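Covering and Gridding a Worktable with Kraft Paper and Painter's Tape

A papered table gives you a disposable surface and a set of reference lines for the price of one roll of each material. The method below suits craft tables, sorting benches and any top that gets glue, ink or paint on it. It assumes a flat, rigid table with square corners.

Materials

Brown kraft paper, at least as wide as the table is deep
Blue painter's tape, 1 inch wide
Tape measure, pencil and a long straightedge
Framing square
Utility knife with a new blade
Dry cloth and rubbing alcohol

Preparing the top

Clear the table and wipe it with alcohol. Let it dry fully. Scrape off old adhesive, which will telegraph through the paper as a ridge. Check the top with the straightedge in both directions and fill any dent deeper than a coin.

Cutting and laying the paper

Unroll the paper the day before and weight it flat, curl side down. Cut it 200 mm longer than the table so that 100 mm folds under at each end. Tape one short end to the underside first. Pull the sheet toward the opposite end with even tension, smoothing from the center line outward, then tape the second end. Tape the long sides last.

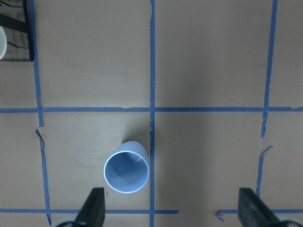
Light paper wrinkles in humid rooms. The table in these notes was first covered in March with a thin Gritard roll, which buckled within a week. The heavier Morris paper has stayed flat.

Laying out the grid

Find the midpoint of each side and mark it in pencil. Work outward from these marks, never from a corner, so that any leftover width is split evenly between the two edges. Measure every mark from the same midpoint. Stepping the tape measure from one mark to the next adds up small errors.

Check the layout before taping. Measure both diagonals of the outer rectangle; if they differ by more than 2 mm, shift the marks along one side and measure again.

Applying the tape

Anchor the tape at one mark and unroll enough to reach the far side. Hold it just above the paper, line it up by eye, and lower it in one motion. Do not stretch it. Stretched tape shrinks back and lifts at the ends.

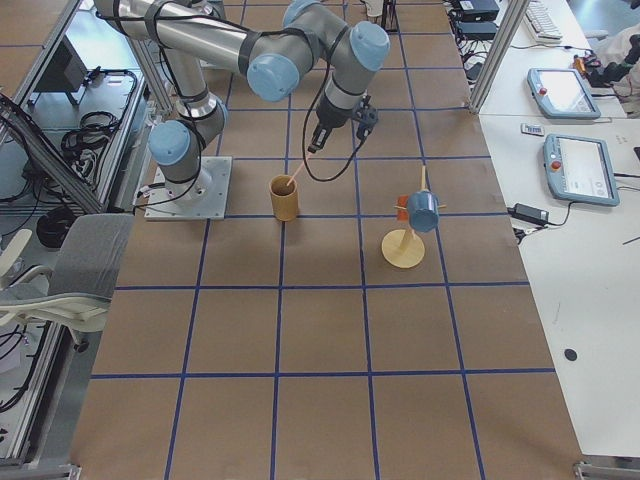
Run all lines in one direction first, then the crossing lines. Press each crossing down with a plastic card. Trim the ends flush with the table edge, using light pressure on the knife to avoid scoring the top.

Upkeep

Replace single strips as they fray. Pull old tape back on itself at a low angle, slowly, to keep the paper from tearing. Small tears can be patched from a scrap of the same roll.

Notes by Khải Từ, Lusadville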